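4.2 Milk protein left on shared tables

The second part of the study dealt with surfaces. Families in the Emberg and Batthorpe clinics had told us during recruitment that they worried less about labeled food than about places where other people had just eaten, and cafeterias came up more often than any other setting. We wanted to know how much milk protein stays on a table after a normal meal, and how much of it common cleaning methods remove.

Samples were collected at two school cafeterias in Batthorpe and at the staff canteen of the Emberg clinic. Swabbing began in October and continued until the end of the school term. At each visit we swabbed the same marked squares three times: before the meal, after the meal but before cleaning, and after the staff had cleaned in their usual way. Staff were told that we were sampling tables. They were not told which protein we were looking for. In all, 1,856 swabs were taken, of which 64 were discarded because the label was missing or the tube had leaked in transport.

Swabs were kept in buffer at refrigerator temperature and tested within two days. Casein and beta-lactoglobulin were measured separately with the Fenus plate kit, following the method given in Section 3. A swab was counted as positive if either protein was above the lower limit of the kit. Duplicate wells that disagreed were run again, and if the second run also disagreed the swab was counted as positive. This rule makes our figures for cleaned tables slightly high, and we accepted that.

Before the meal, positive swabs were uncommon at the clinic canteen and more common at the schools. The difference is probably explained by the breakfast program, which runs in both school cafeterias and serves milk and cereal. After the meal, most squares were positive at all three sites. Casein was found more often than beta-lactoglobulin, which fits with the amount of cheese on the menus. Yogurt days did not differ from other days in the number of positive squares, but the amounts measured on the positive squares were higher.

Cleaning was done in one of three ways, depending on the site and the person on duty: a dry paper towel, a cloth dipped in a bucket of water and detergent, or a disposable wipe. The dry towel had little effect. In several cases squares that had been negative before cleaning were positive after it, and we take this to mean that the towel spread residue from one part of the table to another. The bucket and cloth did well at the start of a shift and less well toward the end. We did not record how often the water was changed, and this should be done in any repeat of the work. Disposable wipes gave the best result, with casein no longer detected on 75 percent of the squares that had been positive after the meal.

Tabletop finish was noted at each site but was not part of the design. Tables with open grain or worn edges seemed to hold residue longer, although there were too few of them to test this properly. Edges in general were a weak point. Swabs taken along the rim of a table were positive after cleaning more often than swabs from the center, whichever method had been used. Small children hold the edge of a table when they sit down and get up, so the result matters more than the small area would suggest.

None of these findings show that a child would react after touching a cleaned table. The amounts left were mostly far below the doses used in the oral challenges described by the Ochoa group, and intact skin is a poor route for protein. Hand-to-mouth contact is the more likely path in young children. We return to this in Section 5, where the surface results are set beside the parents' diaries.

Figure 3. Wooden table.
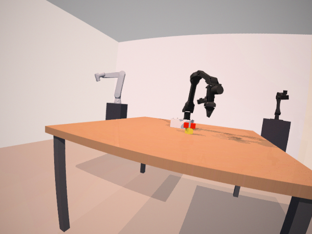

The diaries were kept for the same weeks as the swabbing, so that a reported reaction could be matched to the site and the meal. Parents wrote down what the child had eaten, where, and any symptoms in the following hours. Entries with no place given were left out of the matching but kept in the overall count of symptoms.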